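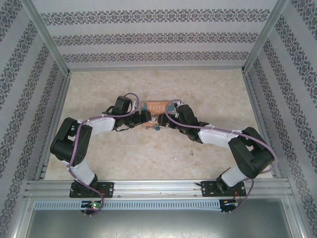

*Page last changed: February*

# Chapter 3: Small Books and Loose Items

A small orange book with LOVE on its cover, lying flat, and two tiny objects next to each other in front of it, one white and one blue-green. A group like this turns up in nearly every household sort. The book is easy to name and easy to place. The tiny things take longer, and most sorting plans have no place for them at all.

Chapter 2 dealt with furniture and large textiles. Those can be listed room by room, and a mistake is usually noticed the same day. In this chapter we move down in size to anything that fits in one hand. You will learn to group small goods, to write a short entry for each one, and to choose a container that suits it.

## What counts as a small item

For this course, a small item is anything that can be picked up between the thumb and fingers of one hand. Gift books, playing cards, buttons, keys and game pieces all belong here. A full-size cookbook does not, and neither does a boxed game, even if the pieces inside it do.

The Hemden house collection, which we will use for exercises through Chapter 5, lists 3,000 items. Of these, 1,000 are small items by our definition, and 600 of the small items are books. The rest are mixed goods that came out of drawers, coat pockets and sewing tins.

## Describing a small book

Gift books are often hard to look up. The title may be a single word, and the same word may be used by several publishers. Write down what the cover shows before you open the book. Start with the main color, then the wording exactly as printed, including capitals, then any pictures.

For the book at the start of the chapter, a first entry could read:

> Book, small. Orange cover. "LOVE" in pale capitals near top. Small teal and blue illustrated shapes.

The entry leaves out the author and the publisher. Those are added at the second stage, from the title page. If you can't tell what a shape is meant to be, write "shape" and go on — a wrong guess will follow the book through every later list.

## Describing a tiny object

Use the same order: size, color, then kind. If the kind is unknown, leave that box blank on the sheet. "Tiny, white" is a complete first entry. So is "small, blue-green."

Lærke Juhl, who drew up the Stundlow sorting sheet used in this book, gave the "found with" column twice the width of the others. A loose piece may mean little alone, and the record of what lay beside it can be the only way to match it later. Fill in this column before anything is moved.

## Choosing a container

Books go flat in a shallow tray, covers up, in a single layer. Tiny objects go in lidded cups or small clear bags, one group to a bag, with the entry number on a paper slip inside. Don't put loose pieces between the pages of a book. The Vigfúsdóttir tray and the Tostari cup set are compared in Section 3.4, along with some homemade versions that cost very little.

## Before you read on

Empty one drawer at home onto a clean surface. Write first entries for everything in it that fits our definition, and fill in the "found with" column as you go. Keep the sheet — you will need it for the second-stage entries in Section 3.2.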